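Unit 4 Notes: Stagecoach and Express Robbery in the Western Counties

Reading for this unit: the Toltier stage depositions (in the packet), the two newspaper accounts, and chapter 9 of the course text. Bring the packet to class. We will be working from the actual wording of the depositions, and the summaries in the back leave out most of what matters.

1. Background

Before the railroad reached Ilville, everything of value that came into or left the county went by stage. That meant mine payrolls, bank drafts, land office receipts, registered mail and the savings of people moving on. The line ran from Ilville to Toltier by way of Sorrentino's Crossing, where there was a ford, a store and a change of horses. A coach in good weather made the trip in 22 hours, with one night stop. In April, when the creeks were high, it could take twice that.

The express company and the stage company were separate businesses. The stage company owned the horses and coaches and hired the drivers. The express company rented space on the coach for its strongbox and sometimes paid for a guard to ride with it. Students often mix these up, and the difference matters for the court case, where each company tried to put the loss on the other.

2. The robbery

The coach was stopped a little after four in the morning on the grade above Sorrentino's Crossing. The team was walking because of the slope. Two men stood in the road and a third was in the brush on the uphill side. The driver said there was a fourth holding horses farther up. The two passengers who gave statements did not mention a fourth man.

No guard was riding that night. The express agent at Ilville had sent the box without one, and he gave two different explanations for it. In his first statement he said the regular man was sick. In his second, taken a month later, he said the box was thought too light to be worth the wage.

The robbers took the box and left the mail sacks. They took nothing from the passengers except a shotgun, which was found leaning against a tree half a mile on. The express company claimed a loss of $200 in coin. The waybill entered in court showed $167. The difference was never explained, and it is one of the reasons the jury was slow to believe the company's witnesses. 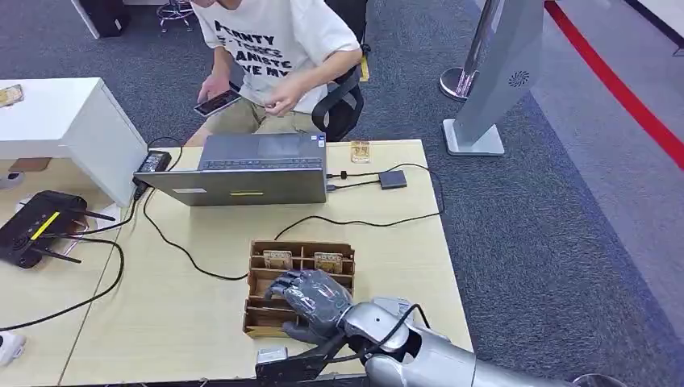
Why did the robbers leave the mail sacks behind?

Robbing the mail was a federal crime and brought in a United States marshal, while robbing an express box was a matter for the county sheriff and whatever detectives the company cared to hire. Men who worked the roads knew this. Some took the mail anyway, but leaving it alone made pursuit slower and sentences shorter.

3. The pursuit

The sheriff's party left Ilville before noon with nine men. They followed tracks north as far as Fudus, a sheep camp with a well and two stone houses, and lost them on the hard ground past it. Three of the party turned back there. The rest went on to the river and found the box in a wash with the lid broken off.

The arrest came from a different direction. A blacksmith in Toltier remembered shoeing a gray horse with a bar shoe on the near forefoot, and the same print had been noted on the grade. He did not come forward until the reward notice was posted. The defense made a good deal of this at trial.

4. The trial

Two men were tried. One was convicted and served part of his term. The other was acquitted after the driver, who had named him at the hearing, would not swear to him in front of the jury. The third man was never identified, and neither was the fourth, if there was one.

Look closely at how the driver's account changes between the first statement, the hearing and the trial. In the first he says it was "too dark to tell a man from a post." At the hearing he describes a beard and a light-colored hat. Volker Ostermann, in his study of the case, thinks the hearing testimony was coached by the company's detective. Other writers think the driver was frightened later on, and that the hearing version is the true one. Both readings fit the papers we have.

5. Terms to know

Express box — the locked chest carried for the express company, usually under the driver's seat.
Waybill — the list of what was shipped, from whom and to whom, with declared value.
Near side — the left side of a horse or team.
Bar shoe — a horseshoe closed across the heel, used on a sore or damaged hoof.

6. For next class

Write one page comparing the driver's first statement with either passenger's. Quote from both, and note the time each was taken. Then read the second newspaper account and mark every detail that does not appear in any deposition. The map of the stage road is on the last sheet of the packet; the ford is marked, but the grade is not, so pencil it in on the Toltier side.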